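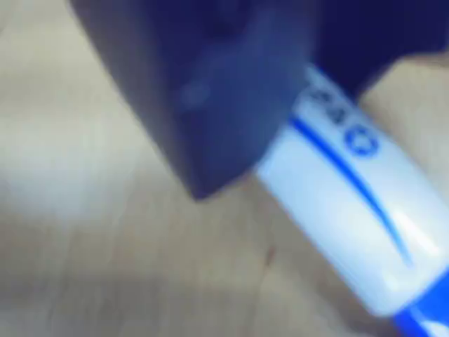
Markers, Pens and Other Desk Treasures

Welcome to the marker page! This part of the gallery grew out of one rainy afternoon of sorting the big supply cupboard, and I had so much fun that I kept going until January. There are 138 markers in the collection now, plus a shoebox of pens that I keep promising to get to. I love them all, even the dried-out ones.

My favorites are still the plain white barrels. A glossy white marker picks up every bit of light in the room, and a thin blue stripe curving down the side is all the decoration it needs. I could look at them all day.

The notes below go with the rest of the set, in the order they sit in the drawers.

Drawer one, whiteboard markers
Mostly Foller, with a few Dawber mixed in. The Foller caps click shut with a really satisfying snap, and the green is the brightest green I own. Jeptoo Kirui gave me the two orange ones - thank you, Jeptoo!

Drawer two, chisel tips
Great for posters and big headings. Turn the tip on its edge and you get a line as fine as a pencil's. Turn it back and you can fill in a whole letter in one stroke. The purple Stuvau is the star here.

Drawer three, fine liners
Lorna Laing and I tested every one of these on the same pad of graph paper, 34 of them in a row, and we kept the pages. The brown is much warmer on paper than the cap would make you think.

Drawer four, paint markers
Shake well, press the tip down a few times on scrap paper, then go! Gitau Makori lettered all his plant pots with the white one and they look wonderful on the windowsill.

The odds and ends tin
Single caps, short stubs, a Vaka highlighter with teeth marks in it (not mine). I can't throw any of it out.

I store them all flat, which keeps the double-ended ones happy. More drawers to come once I've found a better tray for the crayons - they roll everywhere.

Last updated Wednesday, December 2, 2020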